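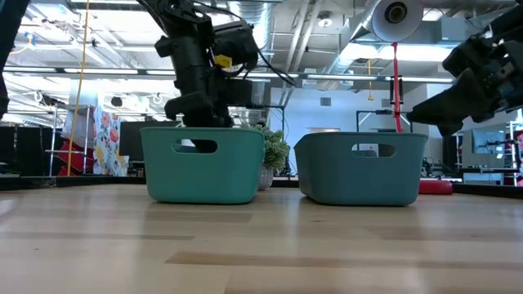

# Gripper Comparison on the Two-Arm Bench: February Notes

The purpose of this post is to record the results of the gripper comparison carried out at Vilstead during February. Several readers of the earlier entry on controllers asked for the outcome, and it seemed preferable to publish the notes in full before the next round of work begins.

## What was compared

Three grippers were tested. The first was the parallel-jaw unit supplied with the arms. The second was the Drillthorpe, a two-finger gripper with a longer stroke and narrower tips. The third was the Marchuk, which has compliant fingers and is the most expensive of the group. All three were mounted on the same arm and driven by the same Skomamness controller.

The task was a transfer between two baskets. The arm was required to reach down into one basket, take hold of a single object, lift it over the rim and release it in the other. The baskets in use are teal plastic with an oval handle cutout on the front. They were chosen on the recommendation of Mỹ Doãn, who maintains the bench and who has argued for some time that open trays make every gripper look better than it is. A basket with walls limits the angle of approach and punishes a wide hand.

## Procedure

A total of 1666 transfers were logged across the three grippers. The object set contained 11 items, including a sponge, a roll of tape, a folded cloth and a short length of garden hose. Each item was placed by hand before the attempt. A transfer was recorded as complete only if the object came to rest inside the second basket without assistance. Grip force was held at 70 percent of the rated maximum for every unit.

Hryhorii Dmytriv wrote the logging script and reviewed the attempts that were marked as doubtful. His review moved a small number of results from complete to failed, mostly where the cloth had been left hanging over the rim.

## Observations

The stock gripper performed well in the middle of the basket and poorly near the walls. Its housing is wide, and on low objects close to a side the housing met the rim before the fingers reached the bottom. The planner treated this as a collision and withdrew, which was correct behavior but produced a failed attempt.

The Drillthorpe was the most dependable of the three in the corners. Its narrow tips were able to pass between an object and the wall with little disturbance to either. It was less satisfactory with the sponge, which rotated in the grasp and was sometimes released early. The manufacturer's optional finger pads may correct this. They had not arrived by the end of the month.

The Marchuk handled the cloth and the sponge better than either of the others. It was also the slowest, as the fingers require a moment to settle before the lift can begin. On the hose it was inconsistent, and no pattern could be established from the log.

One further matter concerns the baskets. They are light, and a finger that closes against the handle cutout can drag the whole basket along the table. A strip of non-slip matting under each one reduced the movement to an acceptable level. Attempts made before the matting was fitted have been excluded from the totals given above.

## Decision

The Drillthorpe will be fitted to both arms for the spring work. The Marchuk will be retained for cloth handling and will be tested again with a shorter settling time, subject to a change in the controller firmware. The stock units have been placed in storage with their original cables.

Dr. Dmytriv's script will be made available once the file paths have been cleaned up. Requests for the raw log may be left in the comments.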